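Red in the tin

How stamping colour is kept, worked and cleaned up after, from the records of one document bench

1 October is the start of the new year for the registry at Ralitby, and in the weeks before it the stationery cupboard is emptied and restocked. October 1, 2019 was no different, except that for the first time the order included no pre-inked stamps at all. The office had spent the previous year going back to tins of solid red colour, opened on the table and worked by hand, and the results were good enough for the change to be made permanent.

The reasons were practical. Ralitby keeps deeds and boundary agreements that have to be readable for a long time, and many of them carry a small round mark beside each signature. Water-based ink in a felt pad is quick and cheap, but it spreads along the fibres of an absorbent sheet and it fades in light. An oil-bound colour sits closer to the surface. It takes longer to dry, it has to be looked after, and it gets on things.

What is in the tin

A stiff stamping colour has three parts: pigment, oil and something to hold the two together. In traditional East Asian seal paste the pigment is ground cinnabar, the oil is castor oil and the body is plant fibre or silk floss. Cinnabar is mercury sulphide, and many makers of everyday grades now use organic reds instead. Tasel, the supplier to Ralitby, sells a mercury-free red in a wax and oil base with a small amount of short fibre. The base is firm at room temperature and softens slightly under pressure.

The wax gives the colour its shine and its stiffness. With too little, the oil rises and floats above the pigment. With too much, the surface skins over and the tool comes away with flakes on it. Tasel makes a soft and a firm grade, and the registry uses the firm one from April onwards and the soft one in the colder half of the year.

Fibre does a different job. It lets the mass be lifted, folded and pressed flat again without cracking. A fill that has lost its fibre through years of topping up with oil behaves like lipstick: it smears well and holds no shape.

The stick

Most people know the flat seal with a carved face. For plain round marks the bench uses a cylindrical stick with a rounded end, held upright and pressed into the fill. The rounded end gives a dot whose width depends on pressure, so that light and heavy marks can be made with one tool. It also picks up unevenly if the fill is uneven, and most of the early complaints about the tins came down to that. 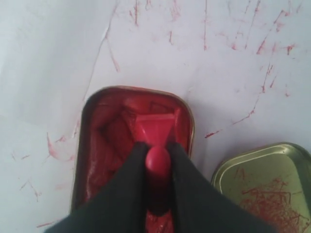

Red stick pressed into an open tin. The fill has been pushed into ridges and hollows; the inner face of the lid, right, is covered in dark red marks.

A stick pressed repeatedly into one spot digs a hollow. The sides of the hollow load the shoulders of the tool while the tip comes up thinly coated, and the mark on paper is a ring with a pale centre. The cure is to work across the whole of the tin and to turn the mass over at regular intervals. The bench rule is every 300 marks, or at the start of each session if that comes sooner. A flat bone or plastic spatula is pushed down one wall, slid under the fill and used to fold it towards the middle. Metal spatulas are avoided, as they scrape the coating from the inner walls.

Loading takes three or four light presses with a small change of position between each. One hard press is a common fault. It drives colour up the side of the stick, where it dries slowly and finds its way on to fingers, cuffs and the underside of the next sheet.

The tin

The tins are supplied by Jolis, who also make cases for dressings and drawing pins. The form is a long rectangle with rounded corners and a separate lift-off lid. Rounded corners are easier to clean than square ones, and they leave no pocket for old colour to harden in. A separate lid is less convenient than a hinged one, but it can be put down out of the way, and it can be replaced alone when it dents.

Coated steel is the usual material. The coating matters more than the metal, since oil that creeps under a chipped lacquer will stain the fill brown at the edges. The registry inspects the rim of each tin when it is opened for the first time and again at the end of the quarter. Of 176 tins bought in the first year, six were sent back for rims that had not been lacquered to the edge.

The lid has a second use. Before a mark is made on a document, the loaded stick is touched to a scrap surface to take off the excess, and the inside of the lid is the nearest scrap surface there is. Some stationers advise against it, on the grounds that dried colour on the lid can flake back into the tin. At Ralitby the lids are allowed to build up a layer and are then wiped with a rag and a little vegetable oil. Flakes have not been a problem with the firm grade. With the soft grade the layer stays tacky and should be wiped off sooner.

The surface underneath

A white tabletop is a demanding choice for this work. Every speck shows. The case for it is the same as the case against it: a bench that shows every speck can be cleaned properly, and a sheet put down on it will not collect colour that was invisible on a darker top. 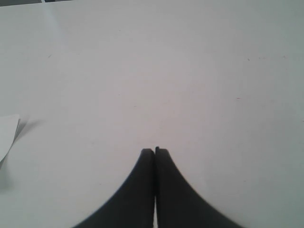
Dark surfaces were tried during the first months. They looked tidy at the end of a session and were not. Sheets laid face down came up with faint red lines on the front, and one set of boundary plans had to be copied again. A blotter was the next attempt. It absorbed oil, became translucent in patches and then gave the oil back to anything left on top of it overnight.

Smooth matt white was settled on for three benches out of four. Gloss was ruled out, as the reflection of the ceiling lights made it hard to judge how thick a mark was. Matt surfaces are slightly harder to wipe, and red pigment will lodge in the fine texture if it is rubbed while dry. The order of cleaning is therefore fixed. Loose specks are lifted with a piece of putty. Streaks are softened with a drop of oil, left for a minute and taken up with a dry cloth in one direction. Only then is soapy water used. Starting with water spreads the wax into a pink film, and the film takes longer to shift than the streaks would have done.

Where the red goes

Over one quarter the registry logged every sheet that passed across the benches, 3,481 in all, and noted the position of any stray colour. The commonest place was the lower left corner, where the sheet is held. The next was the back, directly behind the mark, from pressing a sheet on to a surface that had already been used for a test press.

The table itself follows a pattern too. Colour gathers close to the tin and fans away from it in short lines, heaviest on whichever side the tool travels. A second patch tends to form by the paper, where marks run over the edge of a small sheet or the sheet is moved while the tool is still in contact.
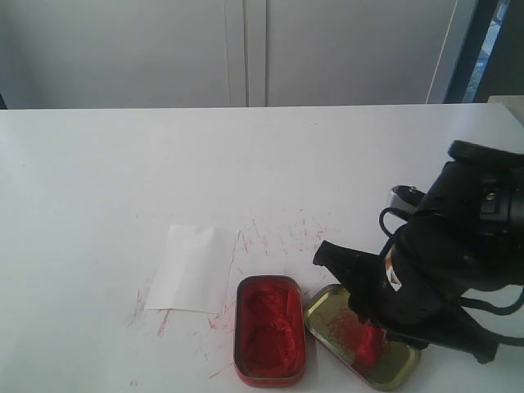
Tin, lid and a small sheet of paper on a white tabletop. Red streaks fan out above the open tin, with a fainter group to the left of and below the paper.

Distance is the simplest control. A tin placed right against the sheet shortens the journey of the tool but leaves no room for the hand, and a sleeve or a corner of paper is soon in the fill. Too far away, and the stick is carried over clean table with a loaded end. The bench layout puts the tin below the sheet and to one side of it, with a hand's width between them, and the lid beyond the tin. The sheet should be the last thing put down and the first thing taken away.

Paper

The paper used for marks is a smooth white stock from the Matei mill, cut small. A small sheet is easier to keep flat and is later tipped in to the larger document with paste along one edge. The registry once stamped the full deed directly and spoiled a good many of them in the last step, after the writing had been done and the signatures collected.

Creases are the main cause of rejected slips. A fold near a corner lifts the sheet slightly, and a round tip that meets the slope leaves an oval. Slips with a fold are used for testing and never filed. Sizing matters as well. An unsized sheet draws oil out of the mark and produces a yellowish halo, which may take weeks to show. The Matei stock is sized on both sides and has shown no halo in the first year's filing.

Drying is slow. The firm grade can be touched lightly the next day, and the soft grade needs three. Slips are laid out singly in shallow trays and are not stacked until a strip of tissue pressed on the mark comes away clean. Powdering with talc shortens the wait but dulls the red, and the registry has given it up.

Putting away

At the end of a session the stick is wiped from the clean end towards the coloured end, so that nothing is dragged up the handle. The fill is folded once, pressed level and left with a slight dome. The rim is wiped before the lid goes on. A line of colour on the rim acts as glue, and lids forced off in the morning are the source of most of the dents. 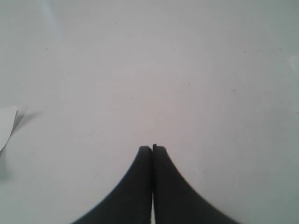 Tins are stored flat, at room temperature, away from radiators and window sills. Oil will separate in a tin that stands on its end, and a fill that has separated needs folding several times before it is fit for use. If the oil has pooled, it should be stirred back in. Pouring it off leaves the mass dry, and bottled oil added later does not take up as evenly.

A tin in daily use at Ralitby lasts a little under a year. When the fill becomes crumbly or grey at the edges it is scraped out, wrapped in paper and put with the waste paint. The empty tin goes back to Jolis if the lacquer is sound. Tins with a chipped lining are kept in the workshop for screws.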